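Hi Charito, quick catch-up on the Falcão concert series before you head out! December was a good month for us. We sold 76 tickets to the choro night in Tindmont, and Daiane Amaral's trio played two encores (the second one was a samba I'd never heard her do). The drum workshops are moving too, 51 kids signed up so far.

Money next. We've spent $900 on the piano rental, and the tuner wants
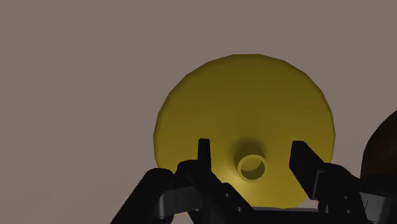 another $200 for the second visit. I'd like to say yes before Tuesday. Bogdan is still waiting on the bass player's contract.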